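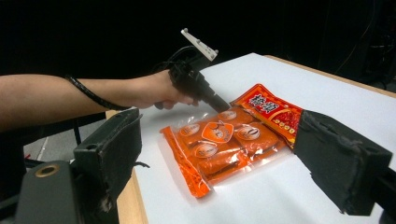 Aoife Rafferty would not let a machine put away her groceries this year, and she doubts she would next year either. Boxes are fine, she says. Shiny plastic is where it all goes wrong.

Packaged food is a hard case. The wrap throws back light, so a camera can lose the edge of a pack, and one packet often lies partly over another. A person sorts that out by feel.

At Trelden, Yutong Tian's team has people do the picking first with hand-held grippers, and software learns from the recordings. They logged 285 picks in January. The trained arm now needs about 17 seconds for a packet that a shop worker moves in 2.

Marlina Tambunan, who runs the stockroom at Barkham, has seen the arm work and is in no hurry to order one. She would take it for the night shift – if it could get through five crates without a call for help. Tian's team is still working on the second crate.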